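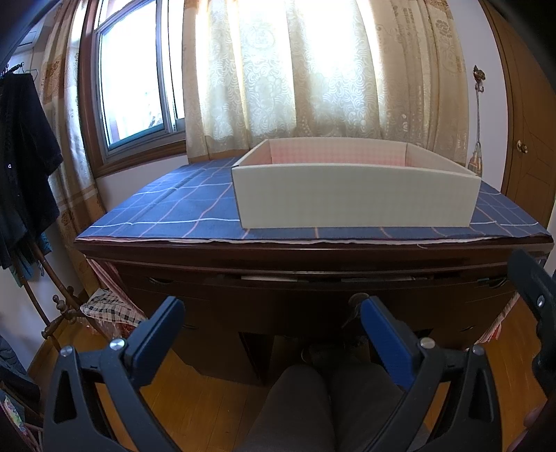
El orden del escritorio y la conservación de los papeles domésticos

29 de marzo de 2025

Por Nadhirah Sembiring

Durante la primera etapa de esta bitácora se trató con frecuencia la organización de archivos profesionales. La presente entrada se dedica a los papeles de la casa: recibos, escrituras, cartillas de vacunación, garantías y correspondencia familiar que el uso acaba dispersando por cajones y estanterías.

El fondo que tomo como referencia es el de mi propia familia, trasladado desde Midcombe el pasado junio. Constaba de 486 documentos sueltos, de los cuales 83 carecían de fecha. Se optó por respetar la agrupación original, aun cuando resultara poco práctica, y por anotar a lápiz, en el reverso de cada carpeta, el mueble del que procedía.

Sobre los plazos de conservación

Conviene distinguir entre los documentos que acreditan un derecho y los que únicamente informan de un gasto. Los primeros deben guardarse de manera indefinida. Los segundos pueden revisarse una vez al año, preferiblemente en la misma fecha. Las cartas personales quedan fuera de este criterio y corresponde a cada familia decidir sobre ellas; en nuestro caso se conservaron todas, incluidas las de un primo de mi abuelo cuya letra seguimos sin descifrar.

Sobre los recipientes

No es necesario adquirir mobiliario específico. Una caja de cartón abierta y de paredes bajas sirve para la clasificación inicial, tanto de papeles como de telas y otros objetos menudos. Para la conservación definitiva se recomienda cartón libre de ácido y con tapa.
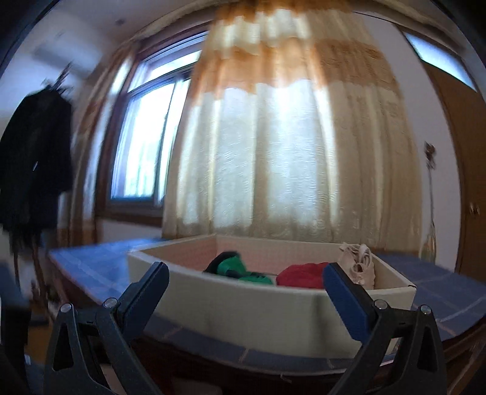
Caja de color crema con telas.

Las prendas y retales que aparecen entre los papeles merecen un inventario aparte, con una línea por pieza y sin más detalle que el color y la procedencia, cuando se conozca. Deben retirarse los alfileres y las grapas, que manchan tanto el tejido como el papel contiguo.

Queda pendiente la cuestión de las fotografías, que se abordará en una próxima entrada. Quienes deseen remitir consultas pueden hacerlo mediante el formulario habitual, indicando el tipo de documento y su estado.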